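Fellimthorpe College
Department of Hospitality and Food Studies
Unit 4: Cooking with Moist Heat
Handout for students - Session 2

Purpose of the session

This session deals with the methods of cooking that rely on water or water vapour: boiling, simmering, poaching and steaming. Students should read the handout before the practical class and bring it with them. The session is led by Waraporn Hemmin.

How heat reaches the food

In boiling and poaching, food is surrounded by hot liquid and takes in heat from it on all sides. In steaming, the food is held clear of the water. Vapour rises, meets the cooler surface of the food and turns back into liquid, giving up a large amount of heat as it does so. Steam can therefore cook food quickly although it is no hotter than the boiling water beneath it.

Salt, sugar and some vitamins pass easily into cooking water. Vegetables that are boiled for a long time lose more of these than vegetables that are steamed. Starchy foods behave differently. Rice and dried pasta must take up water in order to soften, and are normally cooked in direct contact with it.

Steamed doughs

A dough raised with yeast may be baked or steamed. In a dry oven the outside loses water, hardens and turns brown. In steam the surface remains moist and stays below the temperature needed for browning, so the finished bun is pale with a soft skin. Flour with a low protein content is generally preferred for a tender crumb. 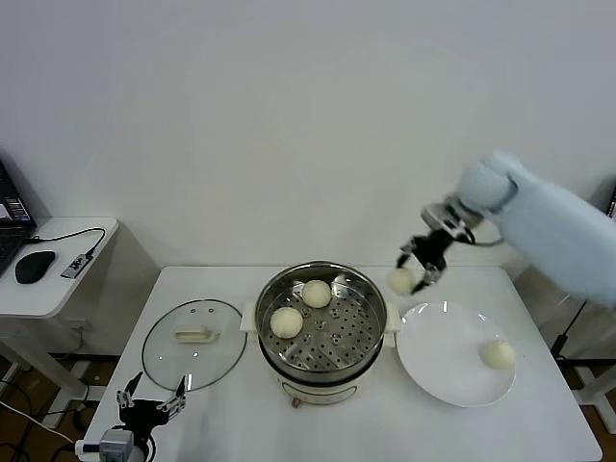
Fig. 1. Steamed bun, plate and electric steamer with perforated tray.

Buns should be spaced well apart, as they swell during cooking. Condensed water falling from the lid will mark the surface; a cloth tied under the lid prevents this - it must be kept well away from the heat source.

Safety

Steam burns are often more serious than they first appear. Lids must be opened away from the face, and dry oven gloves worn. The water level is to be checked before the appliance is switched on.

Preparation for the next session

Students should write a short comparison of steaming and poaching, using one food as the basis for both. Work is to be handed to Sakda Srithong by the end of December.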